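**Tomora hand-held grippers, set of 2**
Reviewed 2020-11-05

I bought these to record demonstrations for our sorting arm. You hold one in each hand, do the job yourself, and the camera on each unit records what the jaws see. Before this we used a Pistlow remote, and a simple pick took so many tries that Junaid Ansari stopped volunteering for it. The Tomora pair was faster from the first day.

Most of my test was throwing away drink cans. It's a good task for checking jaw width, and slim cans fit with room to spare on both sides.

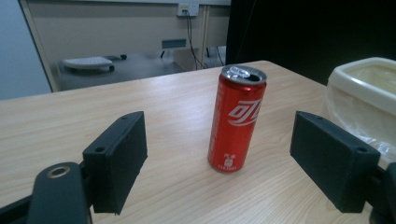 Grip takes some practice. The finger pads are flat and hard, so a light squeeze on smooth metal can slip. I added thin rubber tape and had no more trouble. I'd like to see it included at this price (I paid $674 for the pair).

Setup is short. Plug in both cables, open and close each jaw fully, and wait for the software to find the table. It wants a clear view of the surface for a few seconds before each take. Skip that and the start position may be off, and the arm will copy your mistake.

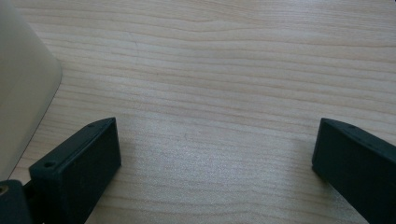 Carla Hamdan and I recorded 166 takes over one week and kept all but a few. The ones we dropped were our fault, mostly from moving too fast. Slow down near the can and pause before you let go. The arm learned the pause too, and its drops got cleaner.

My complaints are small. The cables are stiff and pull at the wrist when you reach across your body. My hands were tired after an hour. The manual covers the left unit well and the right one in a single paragraph.

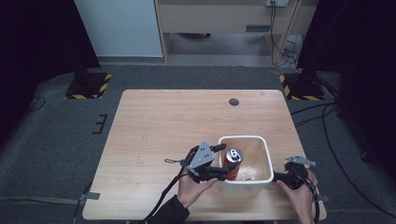
Can one person run both grippers without help?

One person is enough for the recording itself. Starting and stopping takes is easier with somebody at the keyboard, or with the foot pedal, sold separately for $66.

I'd buy the set again, with the pedal. Four stars out of five.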